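Your Home Network
February issue, Skorkcombe Community Library newsletter

Slow internet at home: start with the wire

Most of the calls we get at the library's tech desk begin the same way. The internet is slow, the bill went up, and the company on the phone wants to sell a faster plan. Before you pay for more speed, spend an evening checking what you already have.

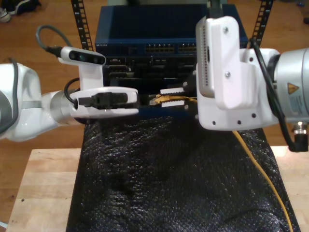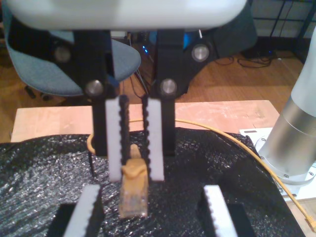

Do I need to buy a faster plan if video keeps stopping?

Usually a faster plan won't help until you know where the slowdown is. Plug a laptop straight into the router with a network cable and run a speed test. If the number is close to what you pay for, the plan is fine and the trouble is in your Wi-Fi. If the number is low on the wire too, call your provider and tell them you tested by cable. They will ask.

Run the test 3 times, once in the morning, once in the afternoon and once in the evening. Write down the results. A line that is fine at 10 a.m. and poor at 8 p.m. is probably shared with a lot of busy neighbors, and that is worth mentioning when you call.

Checking the cable

Cables go bad more often than people expect, mainly at the ends. The small plastic tab on the plug breaks, and then the plug works its way out of the socket. Push it in and listen for a click. If there's no click, replace the cable. Look along the length for places where it has been pinched under a chair leg or shut in a door.

Older cables may be marked "Cat 5" on the jacket. Most homes will do better with Cat 5e or Cat 6. Color makes no difference to speed. Buy the length you need plus a little slack, and don't staple it to the baseboard. Povitz Hardware on Mill Street carries several lengths and will let you exchange one that turns out too short if you keep the receipt.

Moving the router

Routers are often left wherever the installer found a jack, which in many older houses in town is a back bedroom or the basement. Try to get yours out in the open, off the floor and near the middle of the house. Keep it away from the microwave and from large metal things such as file cabinets. A fish tank will block a good deal of signal too.

If the jack can't be moved, a longer cable from the modem to the router often does the job. Some people buy a Wi-Fi extender first. Extenders can help with one far room, but many of them cut the speed for whatever connects through them.

Restarting in the right order

Unplug the modem and the router. Wait 60 seconds. Plug in the modem first and let its lights settle, then plug in the router. Give it a few minutes before you test again. If you find you have to do this every week, something is wearing out, and the power adapter is a cheap thing to try first.

If you rent your modem, ask what the fee is and what model you have. Replacement is normally free on rented equipment.

At the library

The tech desk is open afternoons until 5 p.m. Bring your router's model number and your speed test results. We have 15 network cables to lend for testing at home, and they go out for two weeks on a regular library card. Please return them coiled.

The Delić Room is closed for painting through the end of the month, so the beginners' computer class will meet in the reading room at the usual time. Sign up at the front desk or call extension 3552.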